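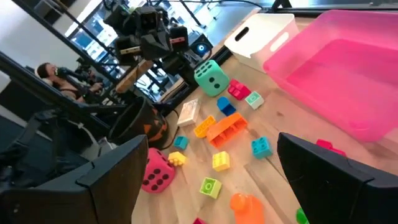
Toy sort, February

The toy cupboard at the Okarlow family centre gets its big sort once a year, and it has now been through it. Dagmar Štefanec and Amna Ghumman started at 2 in the afternoon with the building bricks, which are always the worst of it. Most of what comes back at the end of a session gets tipped in together, whatever the size or make, and by February the big bricks, the small bricks and the odds and ends from the farm set are all in one heap.

The method was the same as last year. Everything goes out on a table a few handfuls at a time, so that you can see what you have got. Chunky bricks with studs go in one bin and flat or see-through ones in another. Anything that doesn't belong with bricks is put to one side and dealt with at the end. We no longer sort by colour. Mehwish Zaidi tried it two years ago and it lasted until the next morning.

The big foam dice are staying out of the brick bins from now on. They take up too much room, and the under-fives group wants them for the jumping game, where you roll one and do that many jumps. Please put both the green one and the pink one back on the shelf by the door. They are foam, so don't stand a full bin on top of them – the last pair went flat on one side and would only ever roll a four.

Pumpkin buckets are for dressing-up and the autumn party and should live in the tall cupboard. They make handy brick carriers, we know, but then they can't be found in October.

A few things for families to note. Bricks can be washed at home if you would like to help. Take a net bag from the hook in the kitchen, use warm soapy water and let them dry fully on a towel before you bring them back. Please don't put them in the dishwasher. Bags should be back within 7 days so the next family can have a turn.

We are short of large base boards and could use some more wheels. We have plenty of soft toys and can't take any more until the summer. Traian Chiriac is collecting donations and will look over anything with moving parts before it goes out. Leave bags with him at the front desk, with your name on.

The jigsaws and the wooden train are next. Latifa Shehata has the list and would be glad of another pair of hands.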